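Zivomix : rangement de table, objets de bureau
Fiche du jeu de données

Auteur de la fiche : Ľudovít Sýkora
Relecture du français : Didier Carré
Lieu : salle de Staratville
Dernière mise à jour : juillet

Contenu

Zivomix regroupe des séquences courtes où une personne range une table de bureau. Le jeu contient 558 séquences, réparties en 165 dispositions de départ. Une disposition désigne la liste des objets posés sur la table et leur place approximative au début.

Les objets sont ceux que l'on trouve sur un bureau ordinaire : souris, stylos, gobelets, carnets, chargeurs. Nous n'avons pas cherché des objets rares. Le dossier « objets » donne pour chacun un nom court, en français et en slovaque, et la couleur principale.

La table et le décor

Toutes les séquences de cette version utilisent la même table en bois clair, placée contre un mur blanc. Un petit pot avec des fleurs jaunes reste au fond de la table, du côté du mur. Il fait partie du décor et il ne doit pas être annoté comme objet à ranger, même si une main passe devant lui. Dans les fichiers, il porte l'étiquette « fixe ».

La table et son pot de fleurs, sous deux points de vue :

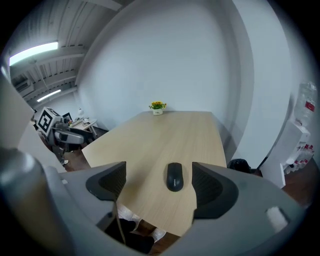
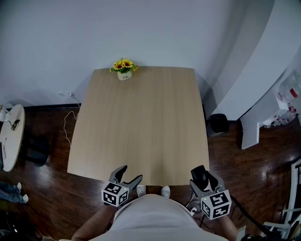

Organisation des fichiers

dispositions/ : une liste par disposition, en texte simple
sequences/ : les vidéos, un dossier par séquence
objets/ : la liste des objets avec leurs noms
annotations/ : début et fin de chaque geste, objet concerné, zone d'arrivée

Le total des gestes annotés est de 3962. Un geste commence quand l'objet quitte la table et se termine quand il est posé de nouveau. Si l'objet est seulement poussé, sans être levé, il faut lire le champ « glisse » au lieu du champ « leve ».

Règles de rangement

La souris va à droite, avec l'avant tourné vers le mur. Les carnets sont empilés, le plus grand en bas. Les stylos vont dans un gobelet quand il y en a un, sinon ils sont alignés le long du bord gauche. Aucun objet ne doit toucher le pot. Pour les chargeurs, la règle a changé entre les versions 1 et 2 : avant, le câble pouvait rester déroulé.

Limites connues

Une seule table, un seul mur, une seule plante. Un modèle entraîné uniquement avec Zivomix risque d'apprendre le décor. Nous conseillons de le mélanger avec Meesuk, qui contient des tables de cuisine.

Les noms slovaques de certains objets sont encore à vérifier (agrafeuse, sous-main).

Contact

Pour signaler une erreur d'annotation, merci d'ouvrir un ticket dans le dépôt Zinadar, avec le numéro de la séquence et le moment dans la vidéo.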